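Section 6. Making up the gift bundle on the bed

Read this section before you open the Tulholm gift set for the first time. It explains how to lay out the contents, how to check them and how to pack them so that the bundle arrives in good order. The wrapping film, the tissue and the ribbon are treated in section 7.

6.1 What you need

A flat, clean surface at least as wide as your two arms held a little open. A made bed is good for this work. A blanket is soft, so a mug does not chip if it falls over, and small packets do not slide as they do on a polished table.

The basket or box from the set, with its lining paper.

A mug, a small soft toy and a choice of snacks. The Tulholm set comes without food. You buy the food yourself, and you can adapt it to the person who will receive it.

Scissors with round points, and one sheet of paper for the list.

6.2 Preparing the surface

1. Take everything off the bed that does not belong to the bundle – phones, keys, clothes.

2. Pull the blanket flat with both hands, from the pillow side to the foot side. Big folds hide small sweets.

3. If the blanket is one you are fond of, put a thin cotton sheet over it. Chocolate which has become warm can leave a mark, and the mark is difficult to wash out.

4. Keep cats and dogs out of the room until the bundle is closed.

CAUTION: Do not switch on an electric blanket under the goods. Do not lay them in direct sun. In August a room on the south side can be too warm for chocolate already in the morning.

6.3 Laying out the contents

5. Put the soft toy down first, sitting, near the middle. It is the lightest of the larger things and it will be the last to go in the basket, but it helps you to see how high the bundle will be.

6. Put the boxed snacks next to the toy. Boxes can stand or lie. When they lie, you see better how much floor of the basket they will take.

7. Put the soft packets beside the boxes. Packets with air inside need more room than you think, and they must not be pressed flat.

8. Put pouches with a cap on one side, and turn each cap by hand to be sure that it is closed.

9. Put the mug a small distance away from the food. It is the heaviest piece, and it should not roll against the packets. You may lay it on its side if the blanket is thick.

Note: Leave the price labels on until you have finished the list. You may wish to change one item for another, and the shop in Ziddale accepts only goods which still have their label.

6.4 Checking

10. Write each item on the sheet of paper, one on each line.

11. Read the date on every food item. Put aside whatever has less than 12 days left.

12. Look at the corners of the boxes. A pressed corner is only a matter of appearance, but an open flap means that the box must be exchanged.

13. Pass one finger slowly along the rim of the mug. If you feel a rough place, do not use the mug.

14. Pull gently at the eyes, nose and sewn parts of the soft toy.

CAUTION: If the bundle is meant for a child under three years, take out all small loose parts, the ribbon and any hard sweets. Ask the parents about nuts and milk before you pack.

6.5 Packing order

15. Line the basket with paper. Let the paper stand up a little over the edge on all sides.

16. Set the mug in first, upright, at the back. Fill it with a crushed sheet of tissue, or with small sweets in their own wrappers.

17. Stand the boxes against the mug. If there is a gap between box and mug, close it with folded paper and not with a soft packet.

18. Put the long pouches along the sides, with the cap upwards.

19. Lay the packets with air on top of the boxes, the most colourful towards the front.

20. Seat the soft toy in front of the mug, so that its back is supported.

21. Lift the basket by both handles and tilt it very slightly. If something moves, take out the top layer and add paper below.

Note: The small basket (Gridis model) carries 3000 grams together with the mug. The large basket by Taşdemir is stronger, but its handles should be held from underneath when it is full.

6.6 If the bundle must wait

A finished bundle can wait roughly 2 weeks in a cool and dry cupboard, if the food dates allow it. Do not keep it in the refrigerator – the paper takes moisture and the boxes become soft. Cover it with a clean cloth against dust, and write the earliest food date on a small piece of paper which you fix to the cloth.

If one packet has opened in the meantime, take out everything, shake the lining paper and begin again from step 15.

Text of this section: Lamduan Chareonsuk. Last changed 2024-03-27.

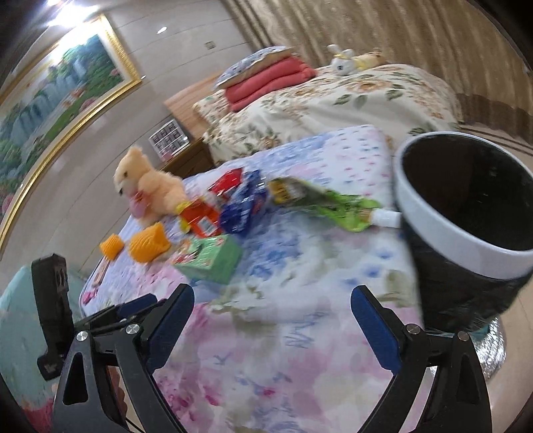 Can I put the chocolate inside the mug?
Only if each piece has its own closed wrapper. Loose chocolate takes the smell of new glaze and paper, so please use a small food bag for it and close the bag well before you put it in.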